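Selecting Reference Features for Under-Surface Views from a Wrist Camera
Sarnasthorpe Robotics Methods Notes

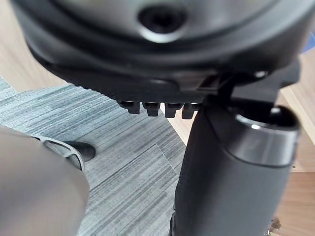
Issue 19, p. 133

Matte black plastic gives a feature matcher very little to hold. The procedure below, written by Svenja Oberholzer and Aníbal Cunha, builds a usable reference set for a low approach under a dark, rounded housing.

1. Lock exposure before recording. Set it on the black part and let the carpet go bright.

2. Mask the gripper finger. At this range it is large and out of focus, and its soft edge produces matches that move with the camera. Mask the curved gray component behind it as well, including the black tip.

3. Record 400 views of the approach. Keep 100, chosen for spread in viewing angle.

4. Mark anchors on geometry. The row of four small teeth along the front edge of the housing works well, as do the outline of the angular bracket and the bolt head on it. Mark tooth corners, never the highlights.

5. Exclude the glossy rim of the collar on the post. Its white reflection shifts with the wrist.

6. Reject anchors on the carpet tiles. The fine striped pattern repeats and will match itself at the wrong offset.

7. Solve for pose using the remaining anchors. If fewer than six survive, back the wrist off and repeat from step 3.

Store the mask with the camera calibration. A change of fingers invalidates both the mask and the reference set.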